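Table Setup Assistants Wanted, Ollcombe (part time, paid)

De Luca is looking for people to set up, tidy and reset small tabletop layouts at our Ollcombe workroom. The work is part time and runs through October. You do not need previous experience. You do need steady hands and the patience to put the same few things back in the same places many times in one shift.

The items are ordinary things people keep on a desk or a nightstand: smartphones, folding phone stands, bowls, cups, a glasses case. Each layout has a printed sheet that says what goes where. You set the table, check it against the sheet, sign the sheet and step back. When the round is over you clear up and start the next one. We have 463 sheets for this stretch of work, and most of them get used more than once. 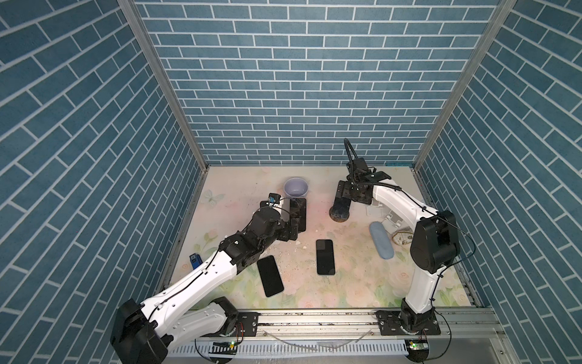
Shifts are four hours with a 20 minute break. You can take two to five shifts a week, mornings or afternoons. Let us know which you prefer when you apply. We can't swap people between morning and afternoon once the schedule is out.

What you would be doing:

- Standing phones in their stands or laying them flat, as the sheet asks
- Placing bowls, cups and cases
- Brushing off the mat and straightening it between rounds
- Wiping fingerprints off phone screens
- Writing down anything chipped, cracked or missing
- Packing everything into the labeled bins at the end of the shift

You should be at least 18, able to stand for most of a shift, and comfortable reading small print in English. Please leave rings and bracelets at home or in a locker. Long hair needs to be tied back. We supply gloves for anyone who wants them.

Pay is by the hour and the rate is in the information sheet we send to everyone who writes in. The first shift is training and is paid the same as the rest. People who finish the full 12 weeks get a completion payment of 800 on top of their hours.

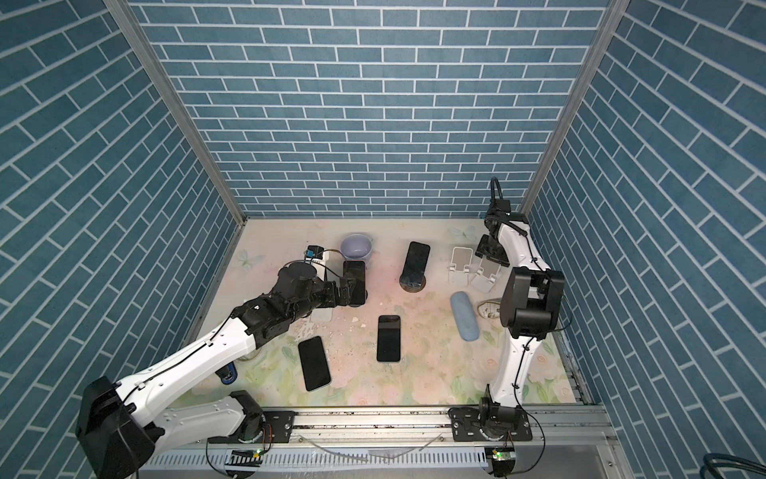 Zinhle Mtshali

Most of the layouts use the floral mat, with the phones and their stands set out along with the lavender bowl and the light blue glasses case. Phones are the part new people find slow. On some sheets one is upright and another is flat on its back, and the angle matters, so take your time with those. Speed comes after the first week or so.

The workroom is on the second floor and there is an elevator. Parking is behind the building on the Kekcombe side. The bus from Treturstead stops across the street. There is a small kitchen with a fridge and a microwave, and food and drinks stay in there.

To apply, send a short note with your name, a phone number, the shifts you can work and your earliest start date. A resume is fine but you don't have to send one. Applications close 11th May. We will call people in for a half-hour visit, where you will set up two layouts from the sheets and can ask whatever you like. If you have applied to us before, you are welcome to apply again.

Contact | Jobs | Privacy | © De Luca, Ollcombe. All rights reserved. | Back to top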